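Keep the Rice in a Bin and Leave the Scoop in It

I have a small argument to make about dry goods, and it is mostly about rice, because rice is what most of us buy in the biggest bag. I think it should come out of the bag the day it comes home. It should go into a plain wide container with a square footprint, and it should be moved from there with a scoop. I also think a little on the table is fine.

For years I did none of this. I kept rice in the sack it came in, rolled down and held with a clip, on the floor of the pantry. When I wanted some I tipped the sack over a measuring cup. A full sack is heavy and slow and then suddenly fast, and I'd get a cup of rice in the cup and another on my feet. As the sack got emptier it slumped, the clip slid off, and the last few meals were in there somewhere under a lot of folded plastic. I put up with it the way people put up with a sticking door.

What changed it was a month of helping in the kitchen at a community lunch run by Hiwot Abera. She serves about 80 people at a sitting and cooks rice for nearly all of them. Her dry storage is one set of steel shelves. Everything on it is in square tubs with the contents written on the front in marker. Nothing matches except the shape. I asked her once whether she had ever wanted the nicer kind with the clear sides and the locking lids, and she said she'd had some and the locks broke.

I have come around to her view on locks, and on labels too. People spend a lot of time on labels. There are machines for printing them, and sets of them in cursive script that cost more than the food. A marker works. The writing can be ugly, it can run downhill, and anyone who opens the cupboard still knows what to reach for. When the contents change you cross it out or wipe it off. A printed label makes people reluctant to change what is in the box, and I've known a jar to hold nothing for a year because it said "quinoa."

The square shape matters more than it sounds. Round canisters look good on a counter, but put four of them on a shelf and there is a hole in the middle you can't use. A square tub sits against the wall and against its neighbor. It also has a straight edge, and you can drag the scoop against that edge to level it.
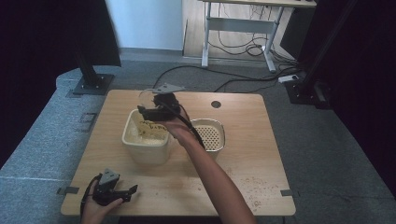 The scoop is the part people skip. They buy the container and then pour out of it, and they're back where they started, only with a heavier thing to lift. Pouring asks you to guess when to stop. With a scoop you decide before anything moves. If you take too much you tip some back, and if you hold the scoop low while you do it, nearly all of it lands where you meant it to. A light one is best. Clear is nice but I wouldn't pay extra for it. An old measuring cup does the job, and it has the advantage that you already know how much it holds. My rule at home is 2 scoops for supper and one more if my brother-in-law is coming.

Waqas Mughal, who cooks at the same lunch and has been doing it longer than I have, disagrees with me about leaving the scoop in the bin. He hangs his on a hook. His reason is that a handle gets touched by everybody and then sits in the food. That's a fair point in a kitchen with a lot of hands in it, and there I do it his way. At home I leave it in. Dry rice is going to be rinsed and boiled, and a scoop on a hook in my house would be used for dog food by the end of the week.

I would add one more thing to the setup, and that is something with holes in it. A strainer insert that sits inside its own tub is the most useful version I've owned. You rinse in it, lift it, let it drip back into the tub, and carry the whole thing to the stove without leaving a trail across the floor. The fine mesh kind on a long handle does rinse well, but it has to be held or balanced on the edge of the sink, and I have tipped one over more than once. The holes do need to be smaller than the grain. Check that in the store if you can, because some of these are made for pasta.

Then there is the spilling. Grain gets away from you. It bounces, it rolls, and it will be on the table after the most careful person has finished. I used to stop and chase each bit as it fell, which meant putting down the scoop, wiping, picking it up again and spilling some more. Now I finish first. A bare wood table is a good place to work because dry grain slides over it, and one pass with the side of the hand brings it to the edge. Over carpet I'd keep the bin well in from the side, as I have vacuumed up enough rice to know the sound.

I don't think any of this needs buying. Hiwot got her tubs from a bakery that was throwing them out, and mine came from her when she had too many. The lid on mine doesn't quite fit, so there's a plate on top of it.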